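Ticket: wrist view policy, early close near basket rim
Project: Rudel
Opened by: Alcides Damasceno
Assigned to: Montserrat Cuautle
Status: open, waiting on retrain

Problem
The grasp policy trained on the Skalldale set closes the fingers too soon when the target is near a basket. Over 200 trials on the dark table it did this 108 times. On the same table with no baskets it did it 2 times.

Checked so far
Finger travel and force limits are fine. I swapped the wrist camera cable and got the same result. Exposure is locked, so bright background at the edge of the view should not be shifting the values.
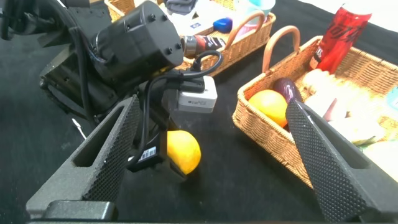
Next I ran the saliency script from the Tuhumury branch. On most of the failed trials the weight sits on the rim weave and hardly any of it on the object. My guess is the policy has learned rim = close, as nearly every Skalldale demo ends with a pick from inside a basket.

Reply, Montserrat
Agree on the rim. Please also rule out small bits on the cloth or table top - we had false contacts from those in January.

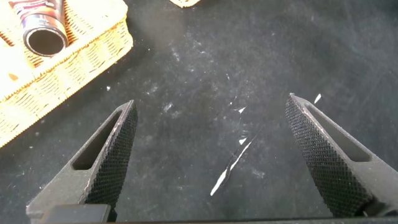
Wiped down and repeated a short block, no change in the early closes. I have left the debris check in the start-up list anyway.

Plan
Add 900 demos with the basket in view and the target outside it, mask the rim in half of them, then retrain from the Cleston checkpoint. Old weights stay on the shared drive until the new run is scored.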